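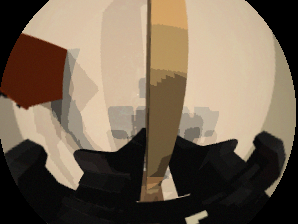
Gillespie Rankin
Senior Clerk, Chamber Services, Parnwood Regional Council

Opened: February 19, 2019
Product: Lerero meeting and voting system
Priority: High (was changed to Medium by Clonance, I have changed it back)
Status: Pending customer

Problem

Recorded votes are being written to the minutes with the wrong people in the room. On the motion to defer the ward grants, the display in the chamber showed the mover voting for and the member for Ward 6 absent. The draft minutes that Lerero produced afterwards have Ward 6 down as voting against. He was in the car park on his phone and has told the local paper so.

The total on the display and the total in the minutes therefore don't match. Under our standing orders the minutes are what count once they are adopted, and they go up for adoption at the next meeting. I would like this understood before anyone touches the priority field again.

What I have tried

Restarted the Lerero server. No change.
Cleared the session and rebuilt the minutes from the stored vote. Same wrong result, so it isn't a printing or template problem.
Checked the Kinoshita voting panels. All lit, all reporting. The Ward 6 panel had no key press during the vote according to its own memory.
Read the help article I was sent last time, "Attendance and You". It covers how to add a member's photo.

Reply from Kylie Tapsell, Clonance Support

Hi Gillespie, thanks for getting in touch. This looks like it could be a user vote entered by mistake and then corrected. Can you confirm the member didn't press the button before leaving the chamber? Could you also confirm you are on the January update, as it improved attendance handling.

Gillespie Rankin

He left before the motion was read. The doors log has him badging out and not back in until after the vote closed. The panel has no press. I don't see how a man votes against something by walking to his car.

Yes, we are on the January update. I'd point out that we had no trouble with attendance handling until it was improved.

Reply from Kylie Tapsell

Thanks for that. I've asked our developers and they aren't aware of other councils seeing this. Would you be able to export the raw vote file and attach it? Admin, Archive, Export, tick "include system events".

Gillespie Rankin

Attached. Other councils may not be comparing the display with the minutes. We only did because of the phone call from the paper.

Two lines in that file interest me. The first is the badge-out for Ward 6. The second is an entry called PRESENCE_HOLD against the same seat, with the number 300 beside it. I can't find PRESENCE_HOLD in the manual. What is it?

Reply from Kylie Tapsell

Good spot. That is the presence hold timer, in seconds. If a member badges out, the system keeps them as present for that long in case they've only stepped outside for a moment. It's there to stop quorum warnings from popping up every time someone gets a coffee. It shouldn't have any effect on votes.

Gillespie Rankin

It shouldn't, no. Try this. Member badges out, is held as present for five minutes, a vote opens and closes inside that time. They are "present" and haven't pressed anything. What does Lerero do with a present member who doesn't vote?

I'll answer, as I have our settings page open. We have "silent members counted as against" switched on. Standing order 42 says a member in their seat who refuses to vote is taken to have voted no. That's our rule and it's an old one, and I'm not asking for it to be changed. It was never meant to catch people who have left the building.

Reply from Kylie Tapsell

I've passed your theory to the developers. In the meantime they suggest turning off the silent members setting as a workaround.

Gillespie Rankin

Declined. That would put us in breach of our own standing orders in order to suit a coffee timer.

Tested it myself after hours with 3 dummy members. Badged one out, opened a vote straight away, pressed nothing. Recorded against. Waited for the timer to run out and did it again. Recorded absent. Set the timer to 0 and did it a third time. Absent. The display was right every time, so the display and the minutes are plainly reading from different places, whatever the brochure says about one source of truth.

The timer is now at 0 here and will stay there. We can live with the quorum warnings.

Reply from Kylie Tapsell

Thanks Gillespie, the developers have reproduced this and logged it as a known issue. A fix is planned for version 2 of the attendance module. Are you happy for me to close the ticket?

Gillespie Rankin

No. Outstanding from our side:

A date for the fix. "Planned" was also the word used for the hearing loop.
A list of every recorded vote since the January update where a held member was counted as against. I can't get that from the admin screens and I'm not going through the raw files by hand.
Something in writing I can give to the Ward 6 member that says the fault was in the software.

Reply from Kylie Tapsell

I've asked about the list. I may need to check whether that's covered under your support plan.

Gillespie Rankin

Please do check. I will be reading the contract at the same time.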